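2019-08-31

Third day with the Rilberg grippers, the hand-held pair we have on trial from Arnonum. Xinyi took the morning and I had them after lunch. The triggers are lighter than on the old set and my wrist was fine at the end, though the left one still squeaks when it opens. We stayed on small rubbish, paper packets and cups mostly. Paper cups are hard work — squeeze a bit too much and the rim goes.
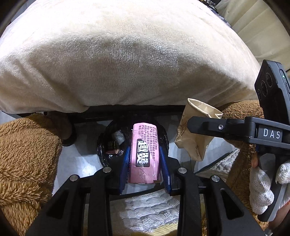
Do we keep the pair after the trial? Wálter wants to, if the price stays at 780 with the spare pads included.

Duarte rang Arnonum about the squeak and they told him to try a drop of oil on the hinge. I'll do it tomorrow before we start. Ute asked for my notes and I sent her what I had, a page and a half. She wants something on soft packets as well, so I'll add that. Home by seven, soup, bed.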